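Jekden word list – read me first

Hello! I'm Keir, and this is my list of 159 dialect words for weather, mud and general dampness, mostly gathered from my gran's letters and from a lot of patient people on the phone. It's one plain text file, one word per line, with the meaning after a tab.

What's in each line: the word, a rough meaning, who gave it to me (initials only) and how sure I am, from 1 to 4. A 4 means I've heard it said out loud by two people who don't know each other.

Kári Briem checked the spellings and argued with me over six of them. He won four, grr. Anas Sleiman sorted out the tabs, which I'd made a right mess of.

Known problems: 54 entries have no place name yet. "Slape" is in there twice, once for ice and once for mud, and I'm leaving it that way.

Use it for whatever you like, just say where you got it. Last tidied 26/01/2019.

If you've got a word for drizzle that I haven't, please send it over – I'm keeping a separate file for those until I've heard them from someone else as well.
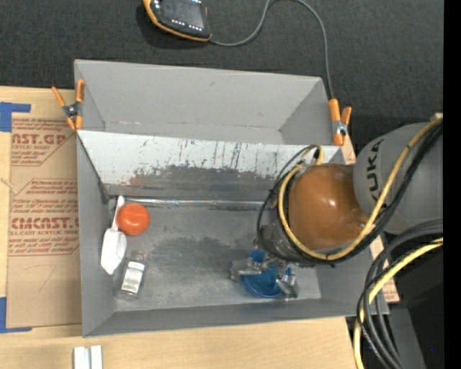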